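Nindley College
Introduction to Wood Materials, Unit 4: Glued Panels and Wood Movement

Reading for this unit: course packet, sections 12 and 13. Students should bring the packet to the Saturday workshop.

4.1 Why wood moves

Wood takes up moisture from humid air and gives it back when the air is dry. As it does so, it swells and shrinks. The change is greatest across the grain and very small along it. A wide panel will therefore change in width over the year while its length stays nearly the same.

4.2 Edge gluing

A wide board may be made by gluing narrow strips side by side with the grain running in one direction. Strips cut from different boards often differ in tone, and the bands remain visible in the finished panel.

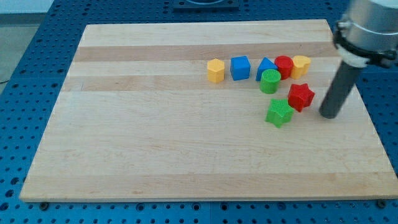
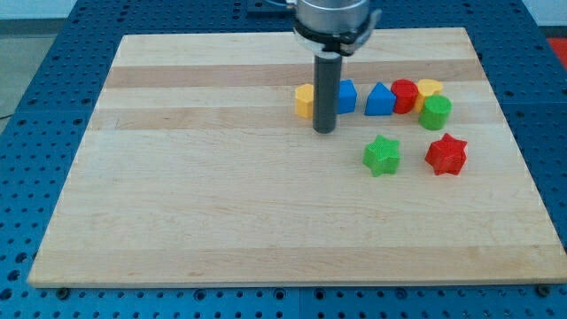

Boards made of light-colored wood, with small plastic blocks on top.

4.3 Calculating movement

For class exercises, use the following formula:

Change in width = width x movement coefficient x change in moisture content

The width is given in millimeters and the moisture content in percentage points. Coefficients for common species are listed in the packet. Students should work Problem 3 using a panel 495 mm wide, then repeat the calculation for a panel 154 mm wide.

4.4 Attaching a panel to a frame

A solid panel must be free to move. Slotted screw holes, wooden buttons and grooves are all acceptable methods. Glue should not be applied along the full length of a cross-grain joint.

Assignment

Submit Problems 1 through 5 before the next lecture. The assignment is graded out of 100 points. Show all units.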